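Boletim dos Serviços Digitais
Infraestrutura e Aplicações Web

Service workers passam a ser obrigatórios nas aplicações internas a partir da próxima versão

A Direção de Sistemas de Informação da Givholm informa que a versão 4 da plataforma de aplicações internas, designada Bonberg, incluirá suporte integral para funcionamento sem ligação à rede. A alteração abrange todas as unidades e aplica-se tanto às aplicações já publicadas como às que se encontram em desenvolvimento.

O suporte assenta em service workers, scripts que o navegador executa em separado da página e que podem intercetar os pedidos de rede por ela efetuados. Quando a ligação falha, o script pode responder com recursos previamente guardados em cache, de modo que o utilizador continue a consultar a aplicação. Os dados introduzidos durante a interrupção são conservados localmente em IndexedDB e enviados ao servidor após o restabelecimento da ligação.
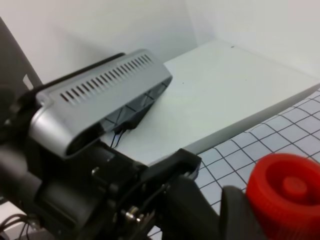 O levantamento realizado em março identificou 171 aplicações internas ativas. Destas, apenas 19 dispunham de um service worker registado, e a maioria limitava-se a guardar folhas de estilo e tipos de letra. As restantes apresentam a página de erro do navegador sempre que o servidor deixa de responder, com perda dos formulários que estejam a ser preenchidos.

A equipa de Gunnel Skjelbred, responsável pela arquitetura web, preparou uma biblioteca comum, a Stiston, que disponibiliza três estratégias de cache. A primeira consulta a cache e recorre à rede apenas quando o recurso não existe localmente. A segunda privilegia a rede e utiliza a cópia guardada em caso de falha. A terceira devolve de imediato a cópia existente e atualiza-a em segundo plano. A escolha cabe a cada equipa e deve ficar registada no ficheiro de configuração da aplicação.

Recorda-se que os service workers só podem ser registados em contextos seguros. As aplicações que ainda sejam servidas por HTTP deverão migrar previamente para HTTPS, mediante pedido de certificado no portal de infraestrutura. O endereço localhost mantém-se disponível para efeitos de desenvolvimento e teste.

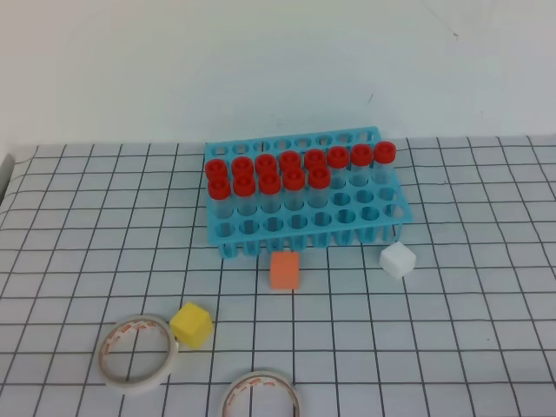

Suporte com tubos de ensaio de tampa vermelha sobre uma base quadriculada.

Deve igualmente ser dada atenção ao ciclo de vida do script. Por predefinição, uma nova versão permanece em espera enquanto existirem separadores controlados pela anterior, o que pode originar a coexistência de versões distintas em postos de trabalho diferentes. A Stiston apresenta ao utilizador um aviso de atualização e ativa a nova versão após confirmação. Não é permitida a ativação forçada em aplicações com formulários abertos.

As respostas que contenham dados pessoais ou credenciais não podem ser guardadas em cache. A verificação desta regra será efetuada pela ferramenta Xavier, integrada no processo de publicação, que rejeitará qualquer pacote cuja configuração inclua rotas classificadas como reservadas. Os pedidos de exceção são dirigidos a Folke Haugland, da área de segurança aplicacional, acompanhados da lista de rotas e do prazo de conservação pretendido.

A documentação da biblioteca, os modelos de configuração e o guia de migração estão disponíveis no repositório interno, na secção dedicada à Bonberg. As dúvidas de natureza técnica devem ser apresentadas através do formulário de apoio, com indicação do nome da aplicação e da versão do navegador utilizada.

Publicado em 26 de abril de 2026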